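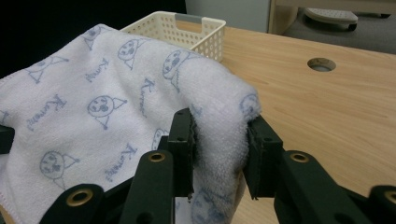
How many towels do we need for the June swim weekend? We settled on 200, with nearly half going to the Osport pool house.

I took the minutes again, March 2019, so blame me for the spelling. First up was folding — we went back and forth for ages and landed on thirds, then rolled, hem inside. Printed terry towels go on their own shelf so the kids can find them! Brusley quoted us for 19 laundry bins and we said yes to 8. Washing stays with Tovonau until summer. Shelf labels carried over to next time.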